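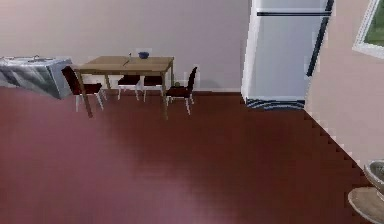
Ticket 2157: Equipment estimate too high for one-home test plan

Status: Closed
Product: Stosex Planner
Opened by: Shanti Tiwari, Clurkdale
Assigned to: Dayana Tlapale, Stosex support
Priority: Normal, raised to High on customer request

Shanti Tiwari wrote:

We are using the planner to work out what to buy for a home robot test. The project is one mobile base with one arm, working in a kitchen and dining area and in the room next to it. We want to do most of the work in simulation and buy the hardware after that.

When I run the equipment estimate on our home model, it asks for three mobile bases, three arms and four render seats. I expected one base, one arm and one or two seats. I have checked the task list and there is only one robot in it. I have also deleted the estimate and run it again from a clean project, with the same result.

I have to hand in our equipment request on Thursday. The price we have from Drovomach for the base is good for 30 days and I don't want to lose it over a number I can't explain to our finance people.

Second question, less urgent. In the kitchen views, the line where the floor meets the side wall comes out as steps instead of a straight edge. A coworker thinks this means our workstation is too weak and we should add a bigger graphics card to the request. Is that right?

Dayana Tlapale wrote:

Thanks, Shanti. Could you send the project file and the estimate log? Please also tell me:

- Did you build the home as one model, or bring it in as separate rooms?
- Which option is set under Plan > Sharing?
- Are the views being saved at preview quality or full quality?

Please don't change the sharing setting until I have seen the log.

Shanti Tiwari wrote:

Files are attached. The home was brought in as separate rooms. We got the rooms from a contractor, Aguirre, who set up the furniture and the wall colors, and they came over one file at a time.

Plan > Sharing says "Per site." I never touched it, so I assume that is the default.

Views are at preview quality. I didn't know there was a choice.

Dayana Tlapale wrote:

I can see the cause of the first problem. Each room file was imported as its own site. With sharing set to "Per site," the planner assumes a robot can't travel from one site to another, so it buys a base and an arm for each. You have three sites in the project: the kitchen and dining area, the side room, and an empty site called "home_old" with no rooms in it at all. The empty one still gets a robot.

The four seats come from the same place. It gives one seat to each site and adds one for the project itself.

Please try this:

1. Save a copy of the project.
2. Delete the site "home_old."
3. Open the kitchen site and choose Merge Site, then pick the side room.
4. Check that the doorway between the two is marked as passable. Merged rooms come in with doorways closed.
5. Leave sharing on "Per site." With one site it does no harm.
6. Run the estimate again.

Shanti Tiwari wrote:

I did steps 1 to 3 and the estimate dropped to two bases, two arms and two seats. Better, but still one robot too many. I couldn't find the doorway setting in step 4. I opened the side room and looked around for it, and all I can select in there are the walls, the floor, the window and the chair. 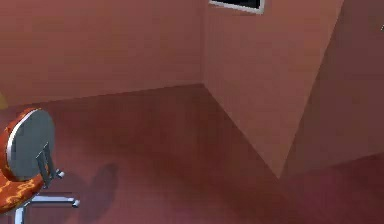 I also tried the object list on the left, and it has no doorways in it. If there is a filter that hides them, I haven't found it. I would like to get this done before the end of the day because the form needs a second signature.

Dayana Tlapale wrote:

You're right, and my instructions left something out. Doorways are on the floor plan tab and can't be picked in the room view. Open Floor Plan, click the wall shared by the two rooms, and look under Openings. I expect you will see one opening marked "Closed (import)." Change it to "Passable" and type in the width of your real door.

Use the real width there. The planner compares it with the width of the base, and if the base doesn't fit, it will go back to asking for two robots without a warning. I have filed a request to have it show a message.

Shanti Tiwari wrote:

Found it. It was closed, as you said. I put in the width from our own tape measure and the estimate now shows one base, one arm and two seats. The Drovomach base clears the door, but not by much.

Why two seats and not one?

Dayana Tlapale wrote:

One for the merged site and one for the project. The project seat is only needed if someone will be running batches while another person is editing. If you work one at a time, turn off "Background runs" and it will go down to one. A seat can be added later at the same price, so I would leave it out of this request unless you already know you need it.

On the stepped edge: please don't buy a graphics card for that. Preview quality turns edge smoothing off, and you would see the same steps on a faster machine. Switch to full quality under View > Output and save the kitchen view again. If full quality is too slow for the number of runs you have planned, that would be a reason to look at hardware, and the run time report will give you a figure to put in the request.

Shanti Tiwari wrote:

Full quality fixed the edge. It is slower, but we can run the batches overnight, so I took the card off the list. I kept the second seat, as there will be two of us on this from June.

Request is signed and sent. You can close this.

Dayana Tlapale wrote:

Closing. The message for narrow doorways and the default for empty sites are both logged as separate requests, and you are on the notice list for each.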